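3.2 Where the Plate Ends and the Table Begins

Every adult we interviewed could tell us what it means to set a table. Few could tell us when it has been done. Of the 32 households in the Wonau sample, 22 kept at least one object on the dining table that nobody eats from, drinks from or serves with, and in most of these homes the object had a fixed place that was defended with more energy than the place of the forks. We call such objects sitters. The term came from a respondent in Hoani who used it of her husband's gourds, and, in a later session, of her husband.

Sitters are usually left out of studies of household order, on the grounds that they do no work. Our respondents disagreed. A plate with nothing on it was read as "waiting" when it stood alone and as "done" when a small ornament was placed on it, though the plate was in both cases equally short of dinner. Seasonal ornaments had the strongest effect. Figure 4 shows a mug, an empty lavender plate and two striped toy pumpkins, the kind of mixed company that our sorting task was built on. 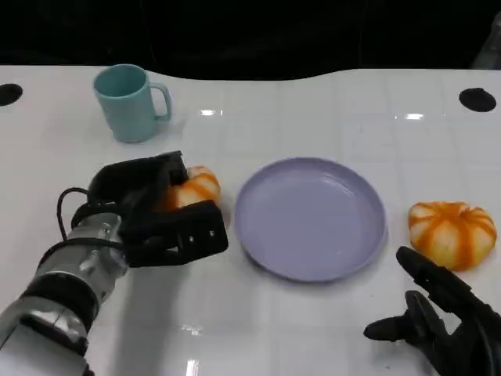
Figure 4. Tableware and sitters on a white tabletop: pale teal mug, lavender plate, two orange-and-white toy pumpkins.

Angus Merrick objected to the whole category when he read a draft of this section, remarking that a pumpkin on a plate is served, whatever it is made of, and that we had let the word "eat" do too much of the lifting. He would sort by where a thing is put and forget what it is for. We have some sympathy. Under his rule the butter dish and the gourd become equals, a result several of our respondents had already reached on their own.

The rule does badly, however, in February. Pumpkins still out by then were moved by their owners from the plate to the table's edge, then to a windowsill, without ever being described as put away - a phrase saved for the box in the closet. Position changed twice and status not at all. We therefore keep both measures, use and place, and report them separately in Section 4.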